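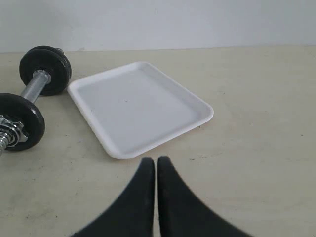 Figure 4. Wrist view of one arm, gripper nearly closed, fingertips close to the lower corner of the tray. The dumbbell lies to the left with the near spin-lock collar in place.

4.2 Task rules for loose heavy parts

The plate task was written to test the parts of the Lilledix practice note that deal with loads which can come apart. Existing guidance on shared workspaces treats the payload as one rigid body, and a dumbbell with removable plates breaks that assumption as soon as a collar is undone. We therefore split each trial into a locked phase and an open phase. The locked phase ends when the first collar leaves the thread. Speed limits, hand clearance and the stop rule are set separately for each phase, and the operator calls the change aloud.

The set-down rule applies to both phases. Any part taken off the bar must go to the tray before the next part is touched, and a part on the table surface outside the tray ends the trial. Prilley, the first site to run the task, asked for a wider reading in which a part may overlap the rim so long as it is at rest. 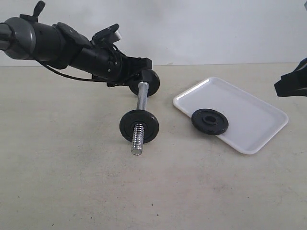
Rule 7 covers the bar while it is held clear of the table. Our first draft required it to be level, on the grounds that a level bar keeps the plates from sliding. Operators found this hard to meet with one arm, and the draft was changed in March to allow any angle provided that the lower end stays close to the surface. A bar held nearly upright, with the cut tip of the thread just above the table and two plates still on the shaft, is within the revised rule. The third plate, which overlaps the left edge of the tray, would have been scored as a fault under the first draft and is accepted under the Prilley reading. We kept that reading for all sites.

Two-arm work on the bar needs a further rule. When both grippers are near the same rod, neither arm may start a new approach until the other is still — the Stoko annex calls this the waiting rule, and we use the same term. Cable slack must be checked at each change of phase. The annex gives no figure for slack, and we did not set one.

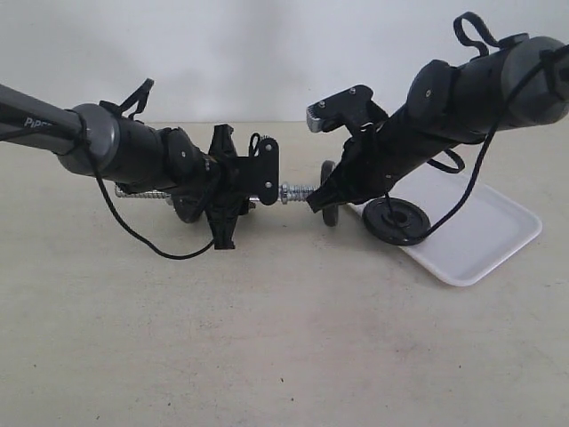 Figure 5. Both arms at the threaded rod. The cable of the right arm trails onto the tray and over the plate lying there.

Of 567 trials logged across the sites, 62 were stopped under the rules above. All stops were reviewed by Juwita Pangaribuan and a second reader from Ginting, who worked from the logs without sight of the operator's notes. The readers disagreed on 2 stops, both concerning the waiting rule, and these are left in the totals as recorded.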